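七月
文/Þórey Kárason

各位下午好。这份稿子我是按讲话的口气写的，啰嗦的地方请大家多包涵，幻灯片翻得快的时候，可以回头来看文字。今天想聊的题目，说大了是“人手示范数据的采集规范”，说小了，就是我们在Sastholm做这件事的两年里，怎么把一张贴在墙上的便条，慢慢写成了一本十三页的手册。

先说说为什么要有规范。刚开始的时候，我们觉得这有什么难的呢？人拿东西，谁不会拿。请几位同事戴上头戴相机，在办公室里走一走，把杯子、本子、文具拿起来，再放回去，机器人那边的同事拿到录像就能训练了。结果第一批400段录像交过去，Trundance那边的标注组退回来159段。退回来的理由五花八门，有的是手出了画面，有的是动作做到一半停下来聊天，还有的是连标注的人自己都说不清，这一段到底算“拿起”还是算“递给别人”。

那天晚上我把退回的清单打印出来，一条一条地看，心里是有点委屈的（大家都很认真呀！），可是看到后面也就服气了。我们当时只告诉示范的人“拿起笔筒”，没有说从哪里开始，到哪里结束，也没有说另一只手该放在什么地方。人在做事的时候，闲着的那只手是很有主意的，它会去扶，会去挡，会悄悄帮忙，而我们的任务单上根本没有给它留位置。

所以手册的第一章只讲双手。每一段示范，任务单上要写明主手和辅手，写明辅手是参与、待命还是不参与。待命的意思是手在旁边，姿势放松，随时可以接手；如果写的是不参与，那就请把手收回来，放到身侧。我在这里多说一句，“待命”这一档是后来才加进去的，最早只有两档，标注组天天来问，悬在旁边的手算哪一边。一只手握着笔筒，另一只手空着停在近旁，这样的瞬间在办公类任务里特别多，没有这一档，标注就会左右摇摆。
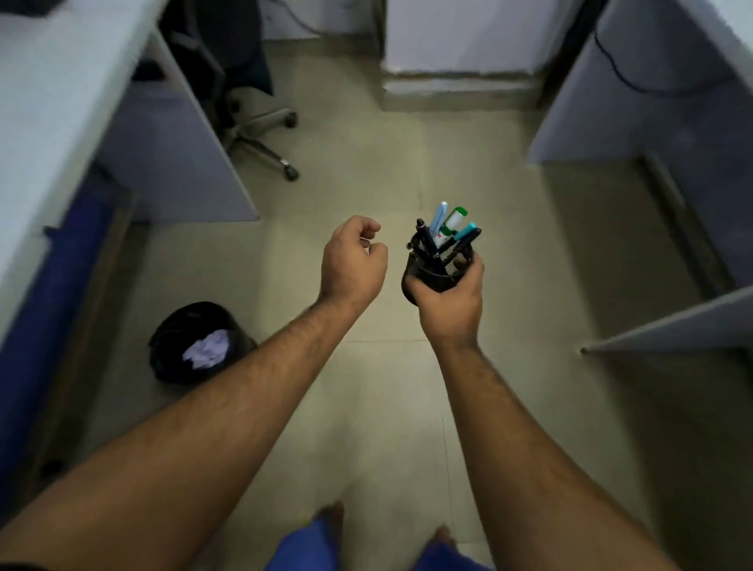

Hnat Antoniuk听到这里提了不同的看法，他觉得三档还是太粗，待命的手有时候马上就要去捏东西，有时候只是懒得放下，从意图上讲是两回事，规范应该逼着示范的人说清楚。他还说，他们在Msimang试过让示范者边做边讲，每一步都把下一步的打算念出来，录音和画面对齐之后，标注的分歧少了很多，代价是人讲着讲着动作就变慢了。

这个意见我是很珍惜的，也想老老实实地回应一下。意图这件事，我们目前的做法是不让标注的人去猜。只看一个瞬间，猜得再有道理也还是猜。标注只写看得见的：哪只手，有没有接触，接触在物体的什么部位。意图放在任务单里，由出任务的人在录制之前写好。边做边讲我们也想试，不过动作变慢这一条让我有点犹豫，机器人会把慢也一起学过去的。下一版里也许会拿一小部分录像来做，做完了再跟大家汇报。

接下来讲物体。装了东西的容器，请当作一类单独的物体来写。空笔筒和装满笔的笔筒，抓法不一样，重心不一样，倾斜到什么程度会出事也不一样。手册里的要求是：抓容器的时候写明握的是底部、筒身还是筒口；里面的东西如果高出筒口，要记一笔；移动过程中不允许故意抖动。掉出来一支怎么办？录下去，不要停，在记录表的备注栏写上“有掉落”。我们早先是要求重录的，Maksym Fedoruk劝我们改了，他的道理很简单，机器人将来也会把笔弄掉，总得见过才行。

再讲环境，这一章我写得最心虚，因为改得最多。办公室不是实验室，过道窄，椅子会滑，线会垂下来，垃圾桶常常就在脚边。我们的态度是，能保留的都保留，不要为了录像把屋子收拾成样板间。但有三件事要在开录之前检查一遍：走动的路线上有没有会绊脚的线；带轮子的椅子会不会被碰走；桌面的尖角在不在手臂挥动的范围里。检查的人和示范的人最好不是同一个，自己看自己的工位，看什么都顺眼。

说到这里顺便提一下隐私，因为每次讲完都有人问。屏幕要锁，桌上带名字的纸要翻过去，路过的人如果入了镜，当场告诉他，由他决定留还是删。示范者本人的手和脚也会被拍到，这一点在同意书里要用大白话写清楚，不要藏在第四段的小字里。Joyce Biwott替我们把同意书改成了一页，我到现在还在感谢她，以前那一版连我自己都没有耐心读完。

最后说验收。每批录像录满200段就送一次，不要攒着。这是我们吃过亏才定下来的，攒得越久，错得越整齐，等到发现辅手那一栏从头到尾填反了，已经没有力气重来了。抽查的时候，请标注的人和示范的人坐在一起看，看完再各自填表，填得不一样的地方就是手册该改的地方。Prorkero那边的同事问过我，手册什么时候能定稿，我说大概定不了，他们听了好像有点失望。

（这里留时间给大家提问。如果没有人问，就把双手三档的那张表再放一遍，讲一讲填表时最容易混的两种情况：双手交接的那一刻主手算谁，以及辅手中途加入时要不要另起一段。前一种以接触为准，两只手都碰着物体就记双手；后一种不用另起，写上加入的时刻就好。）

相关内容
示范任务单怎么写：从一句话到一页纸
容器类物体的抓取标注问答
Zoia Holovko：标注分歧的会后整理
办公环境录制前的检查表（修订版）
同意书用语的几点建议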